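Grusside tables, the gallery page
Posted Nov 23, 2022 by Oana Chiriac

Quick one, I have the van until four. This page is the table tops at Grusside, upstairs and down, now that the whole lot has been sorted. People keep asking which ones got redone and which ones got swapped and why the long one is two inches lower than it used to be. So. Notes go with the rooms, in the order I walked them. Farzana Sikder did the measuring and most of the sanding, I did the painting and the complaining.

Started in May with one wobbly table and a can of white. You know how it goes.

Front hall
The drop-leaf. Came with the building, I think. Left leaf had a split along the hinge, glued and clamped over a weekend. Still has the ring from somebody's plant pot and I'm leaving it. Mail goes on this one, nothing else please. Wet umbrellas go in the stand, you know who you are.

Front hall, other side
Narrow console, got it off a neighbor for 16 dollars and a jar of pickles. Too tall for sitting, perfect for signing things. Pen is on a string now. Third pen.

Kitchen
The square one with the red edge. Did not touch the top, it was fine, only scrubbed it. Two coats on the legs. Chairs don't match and won't. The blue chair has a new screw in it so you can lean back again, within reason.

Kitchen, the counter end
Technically a table. It's an old door on two cabinets and has been since before my time. Farzana planed the side where the handle used to catch your hip. Huge improvement, I had a bruise there for most of the spring. Cutting boards live underneath, standing up, biggest at the back.

Back porch
Picnic bench, sanded only. Farzana wanted to stain it, I wanted to paint it, so it's bare wood until one of us gives in. Will go gray over the winter. I like gray. Cover is in the shed, green tarp, bungee cords in the bucket. Put the cover on when you leave, takes a minute.

The long room
The big job. That old top was brown and peeling and every time you set a mug down you picked up a flake. We priced a new one and laughed. Ended up stripping it back, filling it, and painting, then painting again after I put my elbow in it. About 110 hours if you add both of us up, which Farzana did, on the back of an envelope.

It's lower because we cut the feet. They were rotten at the bottom. No other story there.

The long room, window end
Benches pushed in, so you can get past to the radiator. Please keep them that way. The radiator valve sticks and somebody has to crawl to it every cold morning, and that somebody is usually me. Cushions are washed. One came out of the wash smaller than it went in, put it on the end by the wall, it fits there.

Upstairs landing
Sewing table. Folded down most of the time. The brass hinges cleaned up nicely with a toothbrush and a lot of patience. The drawer still has all the bobbins in it, sorted by color by someone with more time than me. Do not empty the drawer to "have a look".

Upstairs, the white tables
These get the most use and the most questions. Paint is a plain satin white, mixed at Saso on the corner, and the code is on the lid of the can under the stairs: 811. Write it down somewhere before the lid rusts. Top coat is a clear water based varnish, three thin coats, light sand in between. Thin. The first one I did thick and it went like the skin on a pudding, had to take it all off.
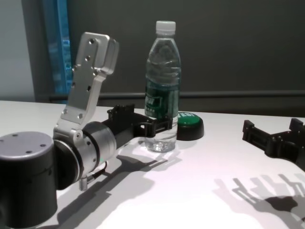
White shows everything and that's the deal with white. Coffee, pencil, ink, the bottom of every single thing anyone puts down. It also makes the room about twice as bright, so I'd do it again tomorrow. What I love is how color sits on it — the dark green of the label on that water bottle and the shiny green dome of the button behind it look almost planned, and against the old brown you'd have lost both. Drinks are fine on these tables by the way, I get asked. Bottles with a screw cap for preference, like that one, and open mugs on a coaster. Coasters are in the shallow basket. If you do leave a ring, damp cloth the same day and it lifts. Leave it a week and you're sanding.

Upstairs, the edges
Nobody looks at the edge of a table until their sleeve catches. Rounded all of these over by hand with a block, 80 grit then finer. Took forever. Run your palm along one, go on. The corner nearest the door has a dent from when we carried it up the stairs and met the banister. Banister also has a dent. They match.

Upstairs, underneath
Yes I painted underneath too. Farzana said no one would ever see it and then spent ten minutes lying on the floor admiring it. There was a lot of chewing gum, I won't go on about that. Felt pads on all the feet now, the stick on kind, they come off if you drag. So lift. Two people, one each end.

Small office
The desk from Namboodiri, the furniture place that was clearing out its back room. Solid, ugly, weighs as much as a pony. Couldn't get it through the door so the door came off, then the desk went in, then the door went back on, then we found we'd left the stapler in the hall. Top is leather-ish. Wiped with saddle soap. Drawers run beautifully, bottom left has a lock and no key.

Small office, the corner
Printer stand. Was a nightstand, is now a printer stand. Cut a hole in the back for the cord with the big drill bit, came out a bit oval. Paper goes in the bottom, on the shelf with the lip. Spare paper does NOT go on the radiator.

Storage room
Where tables go to wait. Folding ones stacked on the left, long side down. Check the latches before you carry one anywhere, the one with the yellow tape pinches. I have a new latch on order from Trikix, it was meant to be here last week. Will swap the tape out when it comes.

Also in there: trestles. Pairs are tied together with string. If you take a pair bring back the pair, and the string.

Basement
Workbench. Not pretty and not supposed to be. Top is a mess of glue and saw marks and every color we have ever used in this building, you can more or less read the history off it. The gray-green is the old bathroom. The orange is a mistake. Vise is oiled. There's a new light over it on a pull cord, so no more holding a flashlight in your teeth.

Basement, the shelf over the bench
Leftovers. Half a can of the white, nearly full can of varnish, brushes in the coffee tin. Wash the brushes. Properly, till the water is clear, and then hang them up, don't stand them on their bristles. I found one last month that had set like a shovel.

Yard
Little iron table, the round one. Wire brushed, primed, painted black. Second coat went on right before the rain so it has a sort of texture on the one side. Turned that side to the fence. Chairs to go with it are still to do, they're in the shed behind the mower.

What it cost, since people ask
We had 2000 to spend on the whole thing and came in under, mostly from not buying any tables. Biggest chunk was varnish. Then sandpaper, you would not beleive the sandpaper. Then the felt pads, which seem like nothing till you need four for every table in a building.

Would I do it the same again? Mostly. I'd do the stripping outdoors. I'd buy the good roller first instead of third. And I would not start the landing and the long room the same week, there was a stretch there where we ate standing up.

Looking after them
Damp cloth, a drop of dish soap, dry it off. No bleach, no scouring pads, no spray polish, it builds up and goes sticky. Tape is OK on the white ones if it's the low tack kind, peel it back slow and flat. Hot pans on a trivet, always. There's one in every drawer that a trivet will fit in.

Craft knives — cutting mat. There's a big mat rolled up on the landing and two small ones in the long room. One slip on bare varnish and it's there for good. I've filled the ones I could find but if you find a new one tell me, small scratches are easy when they're fresh and I keep a jam jar of the white just for that.

Still to do
The yard chairs. The latch. Picnic bench, pending the argument. A table for the top of the stairs if anybody has one, narrow, no wider than the window, happy to come and get it while we've still got the use of the van. Drop-leaf could use a new hinge pin too.

Also lost: my good tape measure, the yellow one with the cracked case. Last had it upstairs when we were doing the varnish. If it turns up leave it on the console in the hall, next to the pen.

Thanks to everyone who shifted chairs, and put up with the smell. Farzana has all the measurments in her notebook if you need to know whether something will fit, ask her before you buy a tablecloth. More when the chairs are done.

Oana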